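Re: [ginholm-residents] Hard rubbish, and the Lader depot trial
8/20/23

> The Lader depot will take electrical waste from September, free of charge.
> Council says everything dropped off gets recycled at the Karnameck plant.
> I think we should get behind this and tell the neighbours.

Recycled how, though? I read the council notice twice and the word it uses is "processed", which could mean anything from stripped for copper to squashed and put in a hole. We had the same sort of promise with the soft plastics bin at Beaulieu, and that was gone inside 2 years without so much as a sign on the door.

I rang the depot. The fellow was polite but couldn't tell me what share of a load is recovered, or who checks. He did say they expect 4,000 kilos in the first 4 months. Fine, but that's what goes in the gate. I asked what comes out and he said to email.

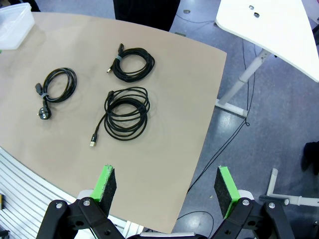
I'd also like to know who pays once the trial ends. "Free of charge" has a way of turning up on the rates notice under a different name.

By all means tell the neighbours it's there. I just wouldn't put "everything gets recycled" in a letterbox flyer with our name on it until somebody at council puts it in writing. I've emailed and will post the reply if I get one.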